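Gray Is Not One Color
Speaker notes, home improvement evening, March 2024

(Wait for people to get their coffee. Start with the hallway.)

Hi everybody, I'm Muthoni Mosoti, I mix and match paint for a living, and I want to begin with my own hallway, which I have painted four times. Four! Every one of those coats was gray. My husband stopped asking after the second. The first one looked blue, the second looked purple in the evening, the third was fine until we changed the rug, and the fourth is still up there and I like it on most days. So you're getting advice tonight from a person who has made the mistakes on her own walls and with her own money.

Ask: who has a gray room at home? Who meant it to be gray and got something else? (Let them laugh, take two stories, no more than two or we never get to the bulbs.)

Okay. Why does gray go wrong so much more than yellow does? If your yellow is a little off, it's still yellow and you shrug. With gray there's hardly any color in it to begin with, so the little bit that's there gets noticed. Most grays in the fan deck are made from white base plus black plus a squirt of something else – a blue, a red oxide, a yellow, sometimes two of them. That squirt is your undertone. On the tiny chip you can't see it. On a wall, with four walls bouncing it back and forth at each other, you sure can.

Trick number one. Take your gray chip and lay it on plain white printer paper. Then lay it next to two or three other grays. (Pass around the Duline deck, ask for it back.) Alone, they all look like gray. Side by side one is suddenly green, one is kind of pink, one looks like wet slate. I do this with every customer at Astitz and there's always a little gasp. I love that gasp.

Now a story about a gray called Stendier, number 3006 in the deck. Gorgeous chip. A soft mid gray, nothing scary about it. A couple bought it for a dining room that faces north, lots of trees outside, and they came back the week after the second coat dried and said we'd given them the wrong can. We hadn't. I went over with the chip and held it up and it matched perfectly. The room was just full of green light off the leaves and cool light off the sky, and the bit of green in Stendier said oh good, company. We ended up warming the same gray with a touch of red and they've been happy ever since. They still send me pictures at Christmas.

(If somebody asks about fixing a color after it's on the wall: yes, often you can tint the leftover paint, bring the can in, don't try it with craft paint.)

Next part, light and shade. People say "my wall is three different colors." Well, yes! It is! A wall near a window is getting a lot more light at one end than the other, and the ceiling line gets whatever comes up off the floor, and one flat coat of one paint will slide from light to dark across it all by itself. With a strong color your brain fixes this for you. Grays, you notice. And because the change is so slow, there's no spot where you can put your finger and say it starts getting dark right at this point.
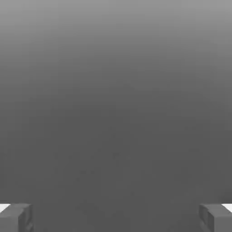
Silvery gray at the top, charcoal lower down, and no hard line between them.

I ask people to squint at this sort of thing for a second and tell me where the medium gray is. Everybody picks a different height. Then I ask them to pick the chip that matches it, and the arguing gets pretty good. Keep it short tonight, one minute, because we still need time for samples.

What to take away from that bit: hold your chip in several places on the wall before you decide what color the wall is. Near the window, in the far corner, down by the baseboard. If you're matching an old gray so you can touch it up, the corner is going to tell you something different from the middle. I've seen a touch-up that looked perfect standing at the door and like a bandage from the couch.

LRV, quickly. On the back of a lot of chips there's a number called LRV, light reflectance value. Zero would be a perfect black and a hundred would be a perfect white. Akl, which half of you have probably seen because it's been in our window since October, has an LRV of 78. That's a pale one, lots of light coming back at you. Go way down the scale and you're into charcoals, and those are wonderful in a small powder room and hard work in a long basement. I don't have a rule for which number to use. I do think you should look at it before you buy, the same way you'd look at the size label on a shirt.

(Drink some water. I always forget and then I croak through the bulbs.)

Bulbs! My favorite part and the cheapest fix of the evening. Before you repaint anything, change the bulb. I brought two lamps. The first has a 3000 kelvin bulb, which is a warm white, a bit cozy, and the second is a daylight bulb. Both of them are 800 lumens, so they're putting out the same amount of light and you're only comparing the color. Hold the Akl card under the warm one first. Creamy, right? Slide it over to the daylight one. Now it looks like a dentist's office. Same card, same hand.

Elibariki Lukumay, who taught me to mix when I started, used to make us carry every sample out to the parking lot and back before he'd let us put a lid on. I thought it was silly, especially in the rain. I now do it to the new people and they think I'm silly.

Things folks ask me, so have these ready:

How big should a sample be? Bigger than you want it to be. Paint a piece of poster board, two coats, right to the edges, and then you can move it around. Don't paint patches straight on the old wall if the old wall is a strong color. You'll be looking at your gray next to salmon and the salmon will win.

Does the finish matter? It does. Shinier paint picks up more of the window and shows more of that light-to-dark slide. Flat paint calms it down. Flat is also harder to scrub, so if you have toddlers or a large wet dog, go eggshell and live with a bit of glow.

What about the ceiling? You can use the wall color cut with white, ask for half strength. Or plain white. I've done both. In a gray room a really blue-white ceiling can make the walls look dirty, so get the ceiling paint on a board too.

Is gray over? I get this one every single time. Magazines have been telling us gray is over for years, and I mixed three gallons of it before lunch today. Paint what you like. If you get tired of it, you know where I am.

Before I let them go, the homework: pick up two poster boards at the back table and one sample pot. Live with the boards for a couple of days. Look at them at breakfast and again when the lamps are on, and prop one behind the couch, where it's darkest. Then come and see me with the one you kept looking at.

(Get the Duline deck back. Last time it went home in somebody's tote bag. Unplug both lamps before packing, the daylight one has the short cord.)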